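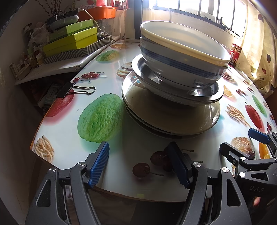
What does a hand-held gripper record that a video of bare hands leaves out?
The width of the opening between the fingers at every moment, matched to the position of the tool and to a camera view taken from the same point a robot's wrist camera would have. A robot arm fitted with a similar gripper can then be trained on those records without a person ever steering the arm.

Brurkmont Reports Results on Learning to Unstack Dishes From Hand-Held Gripper Demonstrations

ORNCOMBE, 12/8/23 – Brurkmont, a research group working on robot handling of household objects, today released the results of a study on separating stacked dishes. The study covers 1,699 demonstrations performed by people using hand-held grippers at ordinary tables and counters. The report, the training code and a portion of the recordings are available on request from the group's Orncombe office.

Stacked dishes are a hard case for robot handling. Bowls of different sizes nest inside one another, rims sit close together, and glazed ceramic and polished steel both throw back light in ways that upset depth sensors. A gripper that closes a few millimeters too low will take two bowls in place of one. A gripper that closes too high will slip off the rim.

The method, named Santoro, splits each demonstration into three stages: approach, rim contact and separation. Earlier work by the group trained a single model on the whole motion. In Santoro, the rim contact stage is given its own model, which runs at a higher rate and takes finger width as an input along with the camera view. Control passes back to the slower model once the finger width has settled.

"Most of the failures we logged before this study happened in a very short part of the motion," said Benedetta Mancuso, lead author of the report. "The arm reached the stack without trouble. It then closed on the wrong edge, or on two edges. We gave that part of the task its own model and its own share of the training data."

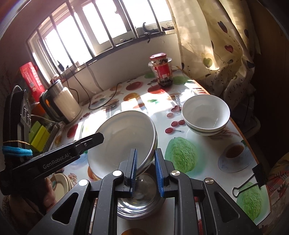 Gripper fingers at the rim of a tilted white bowl, with a second white bowl and a stainless steel bowl below.

Demonstrations were collected in kitchens and dining areas with the furniture, table coverings and daylight left as they were. Operators were asked to vary the order of bowls and plates between takes and to include stacks in which the top piece did not sit level. Printed tablecloths were kept in the data set. Models trained only on plain surfaces tended to treat printed shapes as objects, and the group wanted that condition present during training.

Testing was carried out at the group's Messtead laboratory on a fixed arm with a parallel gripper. The test set consisted of 700 trials on stacks that did not appear in training. A trial was counted as a success only if the top piece was lifted alone and set down upright. The Santoro model was compared with the earlier single model, trained on the same demonstrations for the same number of steps.

The staged model completed more trials than the single model on ceramic bowls and on mixed stacks of ceramic and steel. The gain was largest on tilted top pieces. On flat plates the two models performed at the same level, and neither was reliable when the plates were of equal diameter. The report lists this as an open problem. A plate of equal diameter gives the fingers very little rim to close on, and the wrist camera loses sight of the gap before contact is made.

Removing finger width from the inputs brought the staged model back to the level of the single model on every type of bowl. The authors take this as evidence that the width signal carries most of the benefit, and that the split into stages helps mainly by letting the signal be read often enough.

"The result is narrow and we would like it to be read that way," said Adelmo Ferraro, who ran the Messtead trials. "It concerns one kind of contact, on one kind of gripper. We have not tested cups with handles, glassware or anything with food in it."

The next phase of work will run for six months and will cover two-handed demonstrations, in which one gripper steadies the lower part of the stack while the other lifts. Collection procedures for that phase are set out in an appendix to the report.

About Brurkmont
Brurkmont studies contact-rich handling of everyday objects, with offices in Orncombe and a test laboratory in Messtead. Requests for the report or for access to the recordings should be sent to the Orncombe office, marked "Santoro data."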